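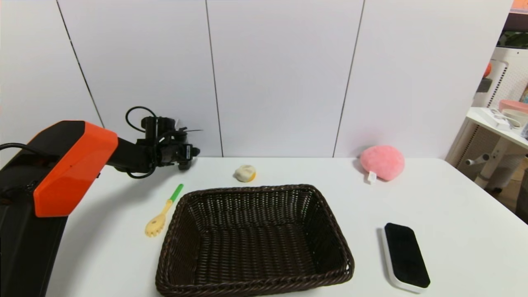 Orange arm, wicker basket, Zirosora build.

Arm firmware is on build 322. Homing repeats to 2 mm, good enough for a basket this wide.
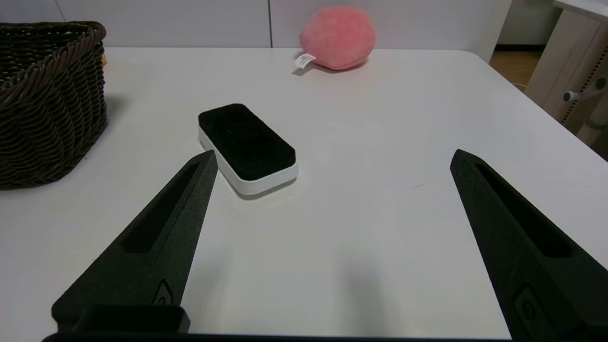

Fingertip by the whiteboard eraser.

Moved the wrist cable to a longer loop. Log is at 546 lines, mostly joint current. Boonsong Tanasarn wrote the parser. 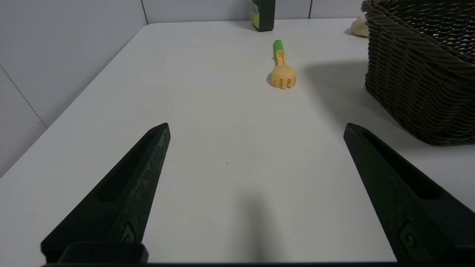 Slotted fingers, green-handled toy utensil.

What sets the grip force?
A current limit on the gripper motor, set per object in the config file.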